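Planning a bench for kitchen robot work: what to buy first

Most people price the arm or the gripper first and the table last. Do it the other way. The appliances and the surface decide what reach and grip you need, and they are the cheap part of the order.

Start with the jobs. Write down 4 you want done in the first year and buy only for those. Our list at Londitley was toast, a sandwich in and out of the toaster oven, dishes to a rack, and wiping down. Anything that was not on it waited.

Measure with doors open. A drop-down oven door takes up a lot of table, and the hand has to pass over it. Put the oven at the back, open it, then measure from the door handle to the edge where the arm will mount. Do this before you ask for quotes — two suppliers, Nägeli and Grornwood, wanted that number before anything else.

Buy plain appliances. Round knobs and a straight bar handle are easier to grip than touch panels. Get a second one of whatever gets used most.

Budget for wear parts. Finger pads and grip strips are consumables. We allow 3 sets per gripper and keep a separate line of $416 a year for them. The whole bench, without the arm, came to $3,627.

Ask each supplier the same things: lead time on spare fingers, who pays return shipping, and whether the quote includes mounting hardware. Get the answers in writing. Tsegereda Gebremichael keeps ours on one sheet taped inside the parts cabinet.

Leave room on the table for a dish. Food that comes out of an oven needs somewhere to go, and a long shallow dish set at an angle takes more space than you'd think.
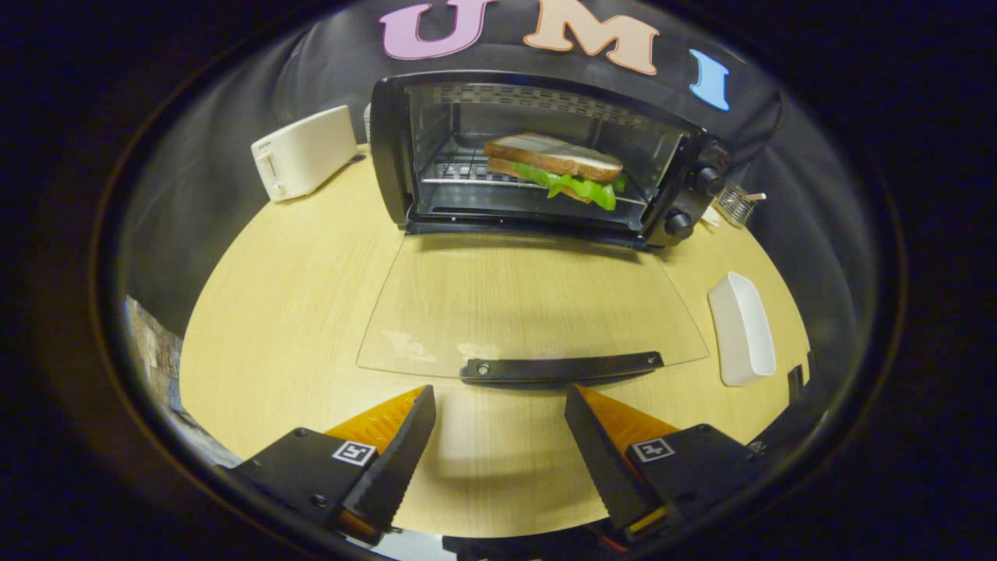
SKAKUNVILLE, July — Toaster oven at the back with its door folded down, sandwich on the rack, white dish to the right. A round table works if you check the clearance on both sides of the open door. With a square one, check the corners too.

Order the table last, once the door and dish measurements are final. Add the power strip to the same order.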